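Meeting room table: who is responsible for refinishing the top under a furnished lease?
Posted in Leases and Premises – Small Organizations
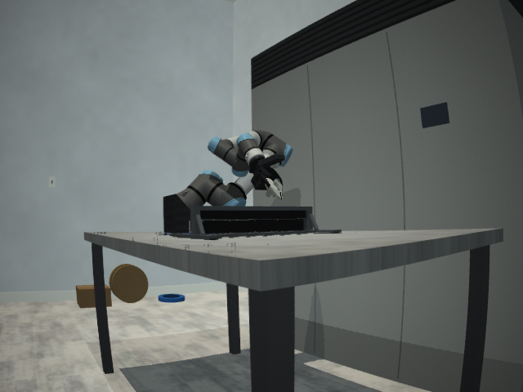

Our association rents a furnished meeting room, and the tabletop has become dull and rough along one side. Is the tenant or the landlord expected to pay for refinishing it?

The landlord is generally expected to pay when the dullness comes from ordinary use, and the tenant when it comes from damage. The lease and the furniture schedule attached to it decide the matter in most cases, and both should be read before any work is ordered.

Further details from the original poster (Urnetti Reading Association)

The association has occupied the premises under a furnished lease for six years. The lease is managed by Herico Property Services. The furniture schedule lists "one meeting table, large, good condition" and says nothing further about the finish. A local workshop has quoted $992 to sand and reseal the top, or $373 to clean it and apply a coat of oil. Herico has replied by email that "furnishings are to be returned in the condition received" and that the association may have the work done at its own expense. The security deposit is $3000. The association would like to know whether it should pay now, wait until the lease ends in September, or dispute the position in writing. The lease contains a clause excepting "fair wear and tear," but it appears in the section on floors and walls, and it is not clear whether it extends to furniture.

Posted by: Zacharias Tenancy Desk
Marked as helpful by 126 readers

The placement of the wear and tear clause is the central point. Leases of this kind are often assembled from older forms, and a clause placed under one heading may or may not be read as applying to the whole agreement. Please check whether the lease contains a sentence stating that headings are for convenience only. If it does, the association has a reasonable basis for saying that the exception covers the furniture as well. If it does not, the answer will depend on the exact wording of the clause and on the law of your state.

The following steps are recommended.

Write to the managing agent and ask for the inventory or check-in report prepared at the start of the lease. A schedule that says only "good condition" is weak evidence of the state of a finish six years ago. If there are dated photographs, ask for copies of those also.

Ask the agent to identify the damage it relies on. General dullness and light scratching from papers, cups and elbows are commonly treated as wear. Burns, deep cuts and rings left by standing water are commonly treated as damage. A single tabletop may show both, and in that event the cost can be divided.

Do not order the work before the reply arrives. Under many leases a tenant may not alter or refinish the landlord's property without written consent, and an email saying that the tenant "may have the work done" does not state which work. Sanding removes material and cannot be reversed. If consent is given, it should name the workshop, the method and the finish to be applied.

Keep both quotations. Should a deduction be made from the deposit at the end of the term, the lower figure will be useful in showing what a modest repair would have cost. A deduction is ordinarily limited to the landlord's loss, and that loss is measured with the age of the item in mind. A table that was already several years old when the lease began is not valued as a new one.

Please note that the rules on deposits for commercial premises differ from those for homes, and are often less protective. In some states there is no fixed deadline for the return of a commercial deposit unless the lease provides one. The association should look for that deadline now – it is easier to raise the matter before notice is given than after.

Posted by: Comix Office Users Group

We had a similar matter with a conference table and two cabinets. The agent first asked for the full cost of refinishing. We sent a letter attaching the schedule and asking for the check-in report, which could not be found. The agent then accepted a cleaning and one coat of oil, and the cost was shared equally.

We would add that the type of top matters. Veneer can be very thin, and a workshop that has not inspected the table in person should not be giving a firm price for sanding. Our first quotation was given over the telephone and was withdrawn after inspection. The association may wish to confirm that the $992 figure was based on a visit.

Posted by: Member account, Herico area tenants

Just oil it. The hardware store sells a suitable product for very little and the job takes one evening. We did this every year and there were no complaints when we left.

Reply from Zacharias Tenancy Desk

The suggestion above may suit a bare or previously oiled surface, but oil should not be applied over lacquer or varnish, where it will remain sticky and attract dirt. The existing finish should be identified first. Consent would still be needed if the lease restricts treatment of the furnishings. Cloths used with oil should be laid flat outdoors to dry, as they can catch fire when left in a heap.

Reply from the original poster

Thank you. The lease does state that headings are for convenience only, on the second-to-last page. We have written to Herico asking for the check-in report and have placed the workshop on hold until we receive a response.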